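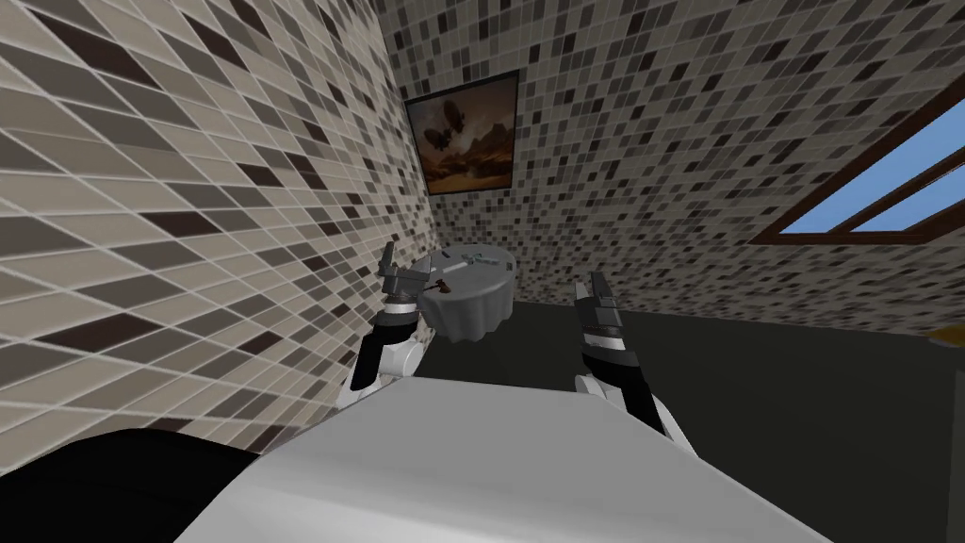 4.2 What people told us about repeating pattern

I went into this part of the study expecting people to talk about colour. They hardly did. We sent our diary booklets to 22 households in Bisetberg, asked them to write down whatever they noticed about their walls at home, and got 3,312 entries back by the end of April. Most of the entries I'd call interesting are about size – how big one tile or one wallpaper motif is next to the room it lives in.

Small units seem to get read as texture. One household with narrow mosaic in the hall wrote that it "goes to porridge" from the far end, and then turns back into squares as you walk up to it (see Figure 3). I like that a lot, and it fits the Strebel scale better than I'd hoped, although the scale was built for fabrics and we had to drop 2 of its items.

Figure 3. Mixed light and dark mosaic on two walls meeting at a corner. The same pattern looks coarse close by and speckled further off.

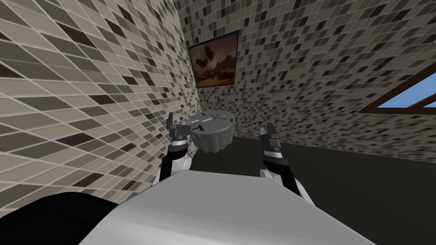 One diary keeper objected that none of this matters once you've lived with a wall for a few years, and that she only sees hers when visitors bring it up. Fair enough, and her entries do thin out after the first fortnight. So do plenty of others. We coded everything in Catusik and kept the blank days in, so the drop is there for anyone to check – I come back to it in section 5.

We use cookies to improve your reading experience. Accept | Manage settings

Comments (3)

Rerko: Did you ask about grout? Ours bothers me far more than the tiles do.

Guest: Goes to porridge! Our bathroom exactly.

Guest: Which 2 items were dropped from the scale?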